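Midness Has a New Lead, and Everyone Has a Spreadsheet

By Rima Sleiman
July 26, 2023

The news that Mbali Joubert will play the lighthouse keeper in Midness broke over breakfast, and by lunch my phone had become unusable. She's too young. She's too funny. She was in that yogurt commercial. One man posted 800 words on her chin.

For anyone who has managed to avoid the books, the keeper is 60 pages into widowhood when we meet her and speaks mostly to a goat. Fans have been casting this part in their heads for 20 years, and the woman in their heads was apparently not from a sitcom. 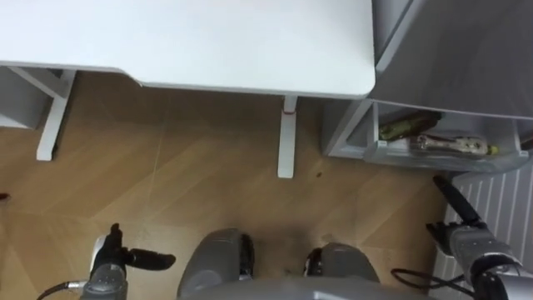
Photo: Georges Tarawneh

Director Aurelio Ledesma seems unbothered. He told me he saw 3 actresses for the role and stopped when Joubert read the storm chapter without once raising her voice. "Then she asked who was playing the goat," he said. "I took that as a yes."

I'd remind the doubters of Dandell, which was going to be ruined by Jucélia Amaral right up until the night it opened. The petition to replace her is still online. Several of the people who signed it now own the mug.

None of which means Midness will be any good. The script has been through eight drafts, the studio wants a sequel before there's a first one, and the last person to adapt these books gave the goat a catchphrase. Those strike me as bigger worries than a chin.

Shooting starts in September. The goat has not been announced.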